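2026-07-19

Bench notes, Azar room, desktop refurbishing

I had meant to start with the two tall machines under the window, but they are still waiting on drive brackets from Plunow, so today went to the power supplies instead. It's the part of the job I like best, I'll admit, mostly because it can be done sitting down with a cup of tea and a good lamp, and because there's always something to read.

We have 11 cases on the shelf at the moment. The plan is the same as for the Bemen batch: open the side, blow out the dust, look over every cable before pulling on any of it, copy the label into the book, and only then decide whether the supply stays in or goes to the load tester. I know some of you prefer to test first and write later. I've tried it that way too, and I always end up with a page of lovely readings and no idea which box they belong to!

The labels take longer than you'd think. Half of them are printed so small that I go back and forth with the magnifier, and the lamp throws a glare on the bare metal unless you tip it well over to one side. For the approval marks I don't copy everything anymore. I put down which ones are there, plus any file number I can read clearly, and leave a gap for whatever I can't. Please do leave gaps and don't guess. A wrong digit cost me most of an afternoon in the last batch.
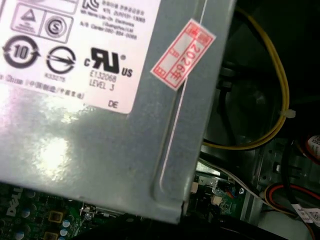
*Approval marks on the supply label: KC, UR, E132068 LEVEL 3. Red-bordered sticker with 2026年 on the casing.*

I wrote the red-bordered sticker into the remarks column. It may be a date or an inspection seal, and I'd like someone who reads Chinese to look at the rest of the printing before we call it one or the other. Until then please don't peel it, and don't clean across it with the alcohol wipes either. The same goes for anything stuck over a crease or a seam, where it's so easy to lift a corner with your sleeve.

A word on wiring while I'm at it. I like to leave the zip ties on until I know a supply is coming out, as a bundle that has been tied is so much kinder to work around than one that hasn't. If you do snip one, fish the bit out of the case right away. Replacements are in the Tandurico tin, and there are 20 of the short ones left, so we're fine for this batch but not for the next.

The load tester was on its way to someone else's bench by the time I was ready, so no readings today. When it comes back I'd like to run each supply for 70 minutes and write the voltages down at both ends.

Still to do: brackets, more short ties, a fresh bulb for the lamp, and the rest of the labels on the lower shelf.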